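발표자 노트 (Saber 인식 파트, 오후 2시 세션)

자, 앞에서 Efren이 플래너 얘기를 워낙 재밌게 해 주셔서 저는 좀 지루한 쪽을 맡겠습니다. 그리퍼 폭 추정이요! (웃음 나오면 잠깐 쉬기)

저희 Saber 파이프라인은 손목 카메라 영상에서 손가락 두 개의 위치를 찾고, 그 사이 거리를 명령값으로 바꿉니다. 말로 하면 한 줄인데, 이걸로 7월을 통째로 날렸어요. 처음엔 마커 없이 패드 윤곽만 잡았거든요. 검은 패드에 밝은 책상이면 쉬울 줄 알았죠.

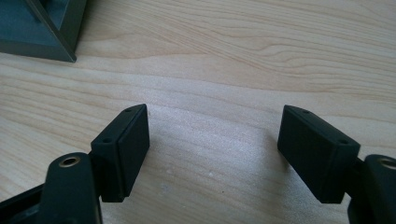

슬라이드 4. 벌어진 손가락과 밝은 나무 상판. 패드 모서리와 그 옆 그림자를 볼 것

(레이저 포인터로 왼쪽 패드 옆을 짚기) 그림자 옅은 거 보이시죠? 초기 버전은 저런 것까지 패드로 먹어 버려서 폭이 실제보다 좁게 나왔습니다. 가운데처럼 상판이 하얗게 뜨는 데서는 노출이 흔들리면서 윤곽도 같이 흔들리고요. 그래서 Selamawit이 윤곽은 버리고 패드 윗모서리의 작은 구멍들을 특징점으로 쓰자고 했어요. 저는 반대했습니다, 너무 작다고. 제가 틀렸고요 ㅎㅎ

라벨은 1,840장 달았습니다. Maribeth가 절반 넘게 했으니까 여기서 꼭 박수 한번 부탁드리기. 학습은 금방 끝났는데 정작 오래 걸린 건 타임스탬프였어요. 영상이 제어 쪽보다 125밀리초 정도 늦게 들어오는데, 그걸 모르고 필터만 계속 만졌습니다. 로그 두 개를 겹쳐 그려 보고 나서야 알았죠. 지금은 Kalier 노드가 수신 시각 말고 촬영 시각 기준으로 버퍼를 맞춥니다.

(시간 남으면) 구멍이 가려질 때 얘기. 한쪽 손가락만 보이면 좌우 대칭을 가정해서 반대쪽을 채우고, 둘 다 안 보이면 마지막 값을 300밀리초까지만 들고 갑니다. 그다음엔 그냥 '모름'을 내보내요. 플래너 팀은 이 '모름'을 아주 싫어합니다. Siamak은 아직도 저한테 숫자를 달라고 해요.

다음 슬라이드는 실패 로그 모음. 질문은 중간에 편하게 끊고 하시라고 말하기. 코드 위치는 맨 뒤 장에 있음.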